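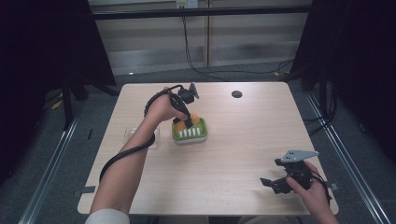 Workshop members build their own hand grippers

July 26, 2024

The members of the Skarnik shared workshop in Lunde have finished the first pair of hand-held grippers in their project Bimon. The grippers are held one in each hand, and the movements of the person are recorded so that a small two-armed robot can learn from them later.

The project is led by Ingvild Tveit, who repairs sewing machines for her living. She started to draw the parts at home last winter. The group has used 3870 kroner until now, and most of this went to motors and cables.

"The jaws were easy to make. The cable was the difficult thing, it always wants to go around your arm," says Tveit.

In the first exercises the members pick up light things and put them in a basket or take them out again. One exercise must be repeated 40 times before the group goes on to the next one. So far they have saved 318 recordings.

The robot arms are not ready yet. The group is waiting for seven bearings from the supplier Drisance and hopes to mount the arms in September. Members who want to try the grippers can write their name on the list beside the workshop door.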